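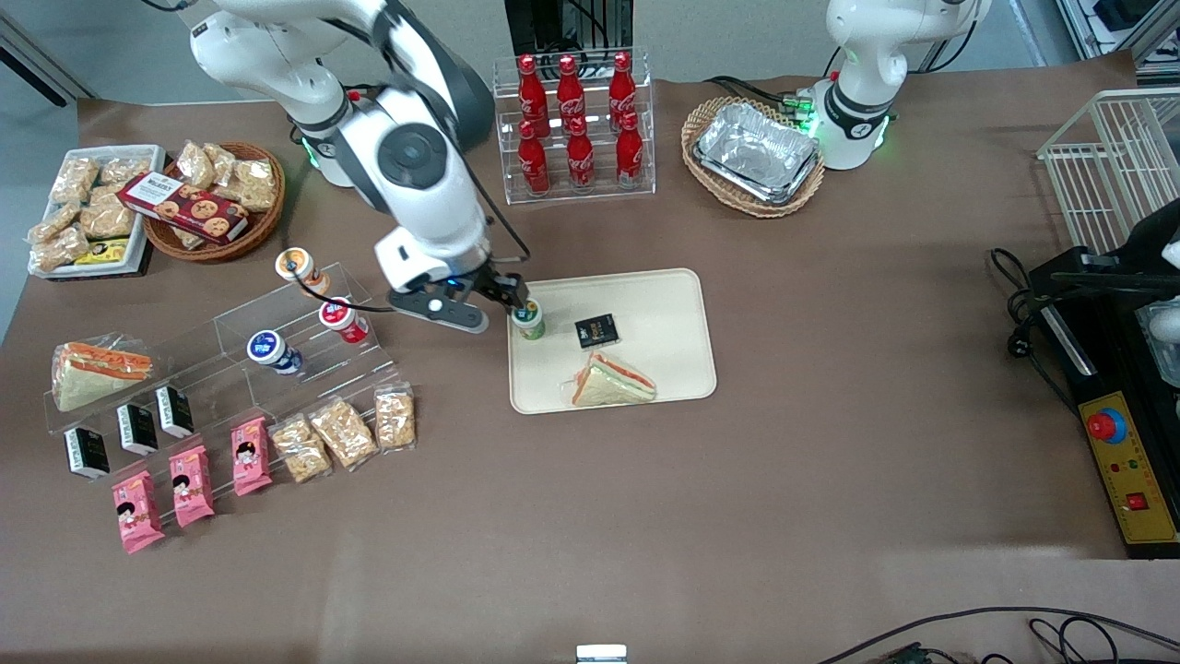
The Working Lunch, Reconsidered

For most of the last century the midday meal was a fixed point in the life of an office. Doors closed at noon, telephones went unanswered, and staff at every level left the building or went down to a canteen run by the employer. That arrangement has been fading for a long time, and what has replaced it is harder to describe.

The Arkia Institute, which studies working conditions in mid-sized companies, has spent much of the past two years trying to describe it. Its report, published on 18 May 2022, draws on written diaries kept by 783 employees in offices, warehouses, clinics and schools. Participants recorded when they ate, where they sat, who was with them and what else they were doing at the time. The diaries were kept during February, a month chosen for its lack of public holidays and its poor weather.

The central finding concerns time. Of those who took part, 62 percent ate their midday meal in less than 20 minutes on a typical working day. Many did not regard this as a break at all. Asked to mark the hours they had worked, a large share included lunch without being prompted to do so. One clinic receptionist wrote the same entry for nine days in succession: "Soup, desk, phones."

"We expected people to say they were too busy," said Sorcha Dalgleish, who directed the study. "What they described more often was a lack of anywhere to go. The room had been turned into storage, or it had one table and a microwave, and after a while they stopped trying."

The physical decline of the staff canteen is well known to those who design workplaces. A full kitchen requires ventilation, drainage, cold storage and a payroll of its own. When leases came up for renewal in the 1990s, many employers found that the same floor area could hold 30 desks. Vending machines and a delivery account with a nearby sandwich shop filled the gap, and the habit of eating separately followed.

Some employers are now moving in the other direction. Wiegand, a maker of hospital bedding with a workforce of roughly 4,000, reopened its canteen after 11 years. The company did not restore the original kitchen. Meals are cooked at a central site and brought in each morning, and the money saved on equipment went toward seating, acoustic panels and a row of windows that had been boarded over. Meetings may not be scheduled between noon and 1:15 p.m. without the approval of a department head. According to the company, the rule met with more resistance than any other part of the plan, chiefly from managers.

Sokley, an accounting firm, took a more modest approach. It has no canteen and no space for one. The firm arranged for its staff to use the dining room of a church hall across the street, paid for new chairs, and added the walking time to the length of the break. Attendance was low at first and remains uneven. On days close to filing deadlines the hall is nearly empty, and the firm has made no attempt to change this.

The food itself receives less attention in the report than readers might expect. Sandwiches remain the most common item by a wide margin, followed by leftovers from the previous evening. Hot meals were recorded mainly by those working in schools. The authors note that participants seldom complained about what they ate and wrote at length about noise, smells and the cleanliness of shared refrigerators - a subject that took up 5 pages of comments in an appendix.

Not every reader has welcomed the findings. The Hoker Foundation, which represents small employers, has argued that a protected meal period suits large organizations and places an unfair burden on firms with a handful of staff. In its response it pointed out that many employees prefer a short break and an earlier departure, particularly those with children to collect. The Institute accepts the point. Its diaries show that parents of young children were the group least likely to want a longer lunch.

Ms. Dalgleish and her colleagues intend to return to the same participants next year. The second round of diaries will include people who work from home for part of the week, and will ask whether they eat at a table.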